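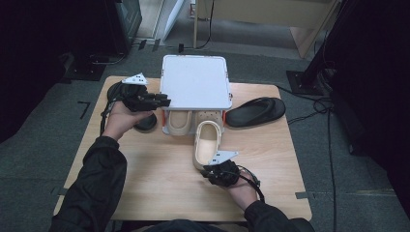
Shoe Care and Storage: Frequently Asked Questions

Which shoes can go in a lidded plastic box?
Molded clogs, slides and flip-flops. Leather shoes need air on all sides and belong on an open rack.

How do I clean perforated clogs?
Rinse under lukewarm water, then work a soft brush through the holes from the inside out. Leave them to air-dry for 11 hours before boxing. Do not use a heater; molded foam shrinks.

Can beige clogs be stored with black sandals?
Yes, if both are clean. Dark rubber soles can transfer color to light uppers -- place a sheet of plain paper between pairs.

Which way should the shoes face?
Toes to the back, heels to the front. Clogs hold their shape on their own and need no stuffing. Lay flip-flops flat with the strap up. A strap pressed under another shoe will crease.

What size box do I need?
Measure the longest shoe and add 27 mm. The Zurero box from Plimenetti holds two pairs of adult clogs up to size 11. Larger sizes need the Andier.

How much weight can I stack on the lid?
The limit for the Zurero is 240 oz, evenly spread. Do not stand on it.

The insoles smell after winter storage. What now?
Take out removable insoles and wash them by hand. For fixed insoles, apply a paste of baking soda and water, wait 30 minutes and wipe off. Pairs packed away in November should be aired once before spring.

Last updated: Aug 15, 2026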